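20/10/2021

Glaze notebook, continued. Kiln unloaded at 7 a.m. with the pyrometer reading 62 C, which is warmer than I like but the shelves were needed. Cone 6 oxidation, slow cool between 1040 and 900. The witness cones on the middle shelf had the six bent to a right angle and the seven standing. The bottom shelf ran cooler, as it has since July, and the six there was only just starting to lean.

The Drullham feldspar is finished. I opened the first bag of the Statton material for this firing and substituted it one for one by weight, with no other change to the recipe. The two are supposed to be near equivalents. On paper the Statton is slightly higher in soda and lower in potash. I expected a small increase in crazing and perhaps a little more movement on verticals.

Results by tile. Tile A (old feldspar, thin): satin, even, no crazing under the loupe. Tile B (old feldspar, thick): satin, slight pooling at the foot. Tile C (new feldspar, thin): glossier than A, fine crazing on the lower third. Tile D (new feldspar, thick): glossy, crazed all over, one run that stopped 5 mm short of the shelf. Tested C and D with ink and wiped after a minute. Both took the stain.

So the substitution does not hold as a straight swap. Options are to raise silica by 2 percent and refire, or to cut the feldspar and bring in a little talc for the magnesia. I will try silica first. It is the cheaper correction and it leaves the color alone. The talc version tends to push the iron speckle toward gray, and I spent most of last winter getting away from that.

Weighed out the next batch before lunch. 1,590 g dry, sieved twice at 80 mesh, water added to a specific gravity of 1.45. It thickened on standing, so I put in a few drops of deflocculant and then regretted it, as the layer went on too thin at the first dip. Left it to settle. Will draw off some water tomorrow and measure again.

Hiyori Ikeda called at noon about the tableware order. Akerska wants the small bowls at 15 cm across the rim after firing, with a tolerance she described as "reasonable." I asked for a number and she said she would get one. Shrinkage on this clay is 12 percent from wet to fired, so I am throwing to 17 cm and trimming the foot narrow enough to nest. She also asked whether they could go in a dishwasher. I said yes for the satin and not yet for anything made with the new feldspar.

Trimmed in the afternoon. Two went through at the foot, both from the same board, both thrown when I was tired. Reclaimed. The rest are under plastic. Changed to the narrow loop tool halfway and the chatter stopped, so the old one needs sharpening or replacing.

Still to settle for the outside surface: how much mottling I want on the beige. The present version is too uniform.
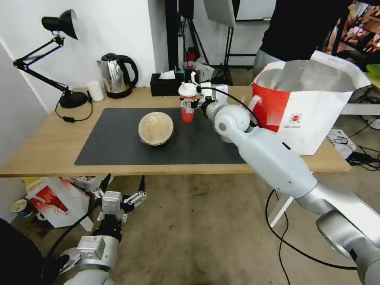
Beige bowl, upside down on the gray mat. Glossy, mottled.

The gloss is more than Akerska will accept, but the break in the color is close. I can probably get there with the satin base and a second thin coat applied with a sponge, leaving the foot ring bare. Three test bowls, varying only the second coat: none, one pass, two passes.

Arai's replacement thermocouple arrived after four. Type K, ceramic sheath, same length as the old one. Fitted it and checked it against the handheld at room temperature. They agree to within a degree, which says little about 1200. I will put a full set of cones on every shelf next time and compare. If the bottom is still cool I will have to look at the lower element, and I would prefer to do that before the order goes in.

Bisque load tomorrow. Order silica. Ask Hiyori again for the tolerance.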